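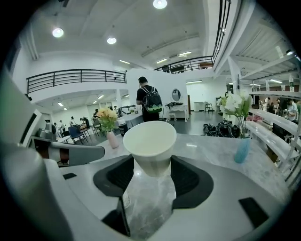
I'd been talking to Sorcha Matheson for a good ten minutes before either of us remembered it was supposed to be an interview. She'd been telling me about peonies (don't buy them in January, was the gist) and I'd been eating her shortbread, and my notebook was still in my bag.

Sorcha runs Pudwood, which hires out furniture and flowers for events. Weddings mostly, plus the odd product launch, and lately a lot of open days in big white halls. "I love a white hall," she says. "People moan that they've got no character. Fine! Give me no character. I'll bring the character in the van."

The van is called Guthrie, by the way, after the man who sold it to her, and it has 13 blankets in it for wrapping legs. Table legs, chair legs, the curvy ones on the vanity tables that everybody wants at the moment. I asked why a vanity table, at an event where no one is getting ready for anything.

"It's somewhere to go," she says. "You walk into a huge room on your own and you don't know where to put yourself. A little white table with an oval mirror and a stool, that looks like somebody's bedroom. You drift over. You check your teeth. Then you're in the room and you're okay."

She started out with her cousin, Davina Baxter, and a loan of $760 that came from Davina's mother and was paid back in cash, in a biscuit tin. Davina still does the books and picks the vases. There was a long argument about the vases, apparently. Sorcha wanted clear glass and Davina wanted color, and Davina won.

"Pale pink, pale blue. I said it would look like a baby shower," says Sorcha. "Then we put them on a gray marble counter and I had to go and eat my words. The stone is so cool and shiny, it drinks up anything bright. It wants something soft next to it."

So what goes in them? Yellow and peach in the small one, kept low so people can talk over it, and white in the tall one with plenty of green. She never matches the two bunches. "If they match, it looks like a hotel. If they're completely different it looks like two people brought flowers, and I like that much better."

We got on to counters, which she has feelings about. A counter is where everybody dumps their stuff – bags, cables, coats, lanyards, the lot – and for years she went round moving it all. Now she leaves it until just before the doors open. "You can't fight a crew. They need a heap. I just ask them to keep it toward the back."

And the cups? I had expected china, I told her, and she laughed at me. She used to hire out china. Then came one very long evening with almost 2 hours of washing up in a sink the size of a shoebox, and she switched to plain white paper. No logos, no pattern. "With flowers on the counter, a plain white cup looks perfectly nice. And I get home at night!"

Her next job is on 12 April 2019, and she's still waiting to hear whether the client wants one mirror or two. She's packing both. I was sent off with the last of the shortbread, wrapped in florist's paper, and a warning to keep my tulips away from the radiator.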